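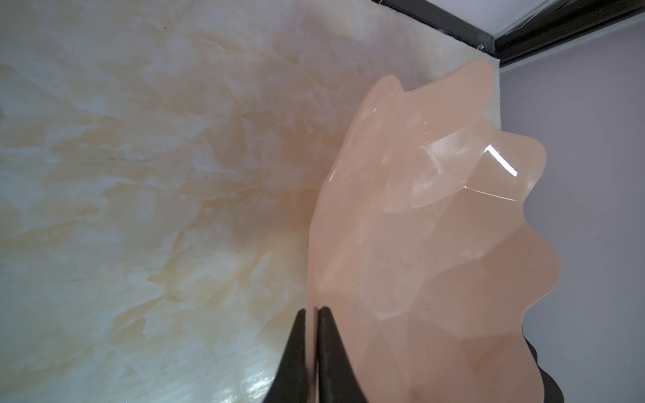

Notebook 10, p. 220

25 April 2020

OK, first proper day with the Fateo fingers, so let me get this down before I forget half of it. We have the pair on loan from Catodden until August and Fanni wants a yes or no from me well before then. My gut says yes for fruit and "hmm" for dishes, but read on.

Mounting them was easy! Four bolts, the adapter plate that comes in the box, done before my coffee got cold. The paper manual is another story (the torque table is printed on the back of the warranty card, so don't throw that out, Dennis). The Grisis driver found them on the second try. First try it insisted I had the old parallel jaws on, and I had to delete the saved tool profile and start over.

So, the pink bowl. I like it as a test piece because it has that scalloped rim and you can see through it, and both of those things have been a pain with every gripper we've looked at. The narrow tips are a big plus for rims, at least on paper. With the old jaws you came in over a lobe and ended up pinching two at once. With these I can line up on one spot on the edge and come in from the side. What I don't love is the glare. Shiny bowl, shiny marbled top, lights overhead, and the depth reading goes to mush right where I want it. Catodden sells a polarizing cap for the wrist camera as an extra, and I've asked Emlyn to find out what it costs before anybody gets excited.

Force settings: the slider in their app goes from 0 to 3000 and the units are, as far as I can tell, Fateo units. I started the bowl at 220 and crept up. Anything past 2000 makes me nervous with a part like that, so I've put a soft limit there in the config. Please leave it alone unless you talk to me first.

Then I moved on to the fruit set, strawberries and the little yellow one.
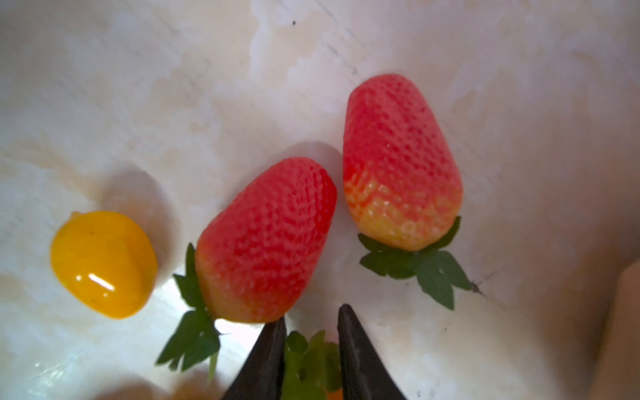 The strawberries are where I got happy. You can go for the leafy end, the tips are slim enough to get in between neighbors, and I didn't have to spread everything out to twice the spacing like we did with the Jugah gripper last time. The small yellow one is a different animal, smooth and shiny with nothing to grab on to, and I want to try it with the rubber tip sleeves (still in the bag, top drawer, next to the hex keys). The white background washes out on the bright side too, so same complaint as with the bowl.

Still to do:
- sleeves on, same fruit, same settings
- turn down the overhead light and redo the bowl approach
- ask Catodden if spare tips are sold singly or only as a pair
- Benedito wants to see the cycle log, export it as CSV and not that weird format of theirs

Cameron asked if we could keep the Jugah on the other arm for a side by side. Fine by me, but then somebody has to find its power cable.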